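The case for the small lined bin

Most advice on keeping a sitting room in order concerns storage. Storage deals with things that will be kept. A good share of the disorder in a formal room is paper: napkins, tissues, receipts, the odd wrapper. For these the correct fitting is a small bin with a liner, and it is the one item that furnishing guides leave out.

The Strickland catalogue runs to 1273 entries and lists 40 side tables. It has no waste bin outside the kitchen and bathroom pages. Tanmont does sell one, open-weave and unlined, and crumbs go straight through it.

My own position is that any room with a tissue box should have a bin within reach of it. The liner should be clear, folded well over the rim, and changed before it is full. A patterned rug makes the matter more pressing - scraps are easily missed among large motifs, and get trodden in.
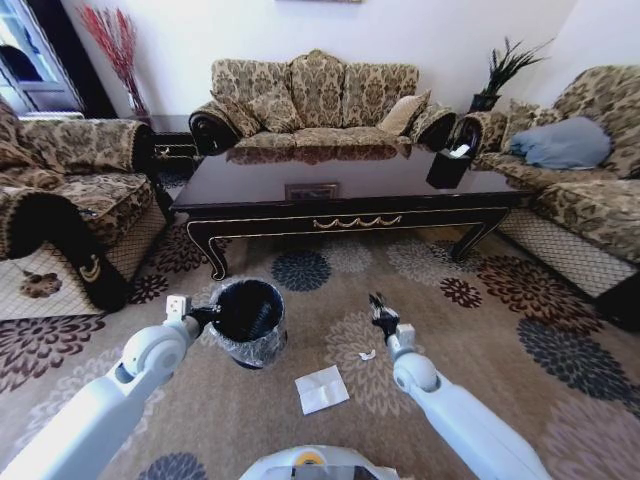
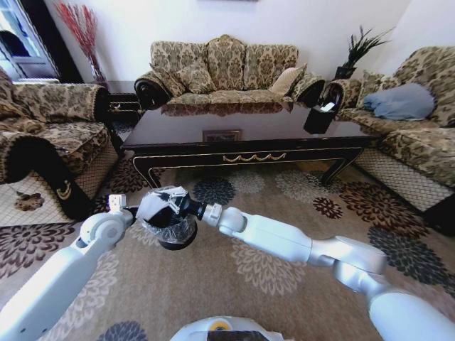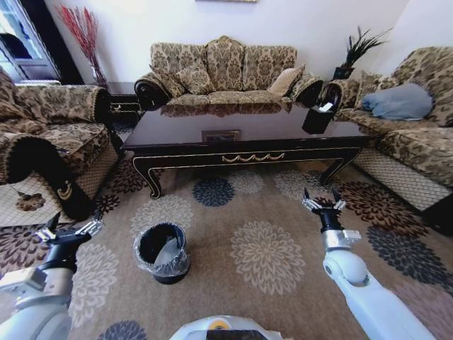
Damask seating, a dark glossy table and a box of tissues on top of it.

Povano wrote back after an earlier version of this piece to say that a bin spoils a formal room, and that carrying a used tissue to the kitchen is no hardship. Guests, in Povano's view, should not have to look at rubbish.

I accept the point about looks. A black bin beside dark furniture is hard to notice, though, and a guest in an armchair will not get up for one tissue. It goes on the table, or down the side of the cushion. The Josora guide allows a bin behind the sofa, where only the host can find it. Mine would stand at the end of the table.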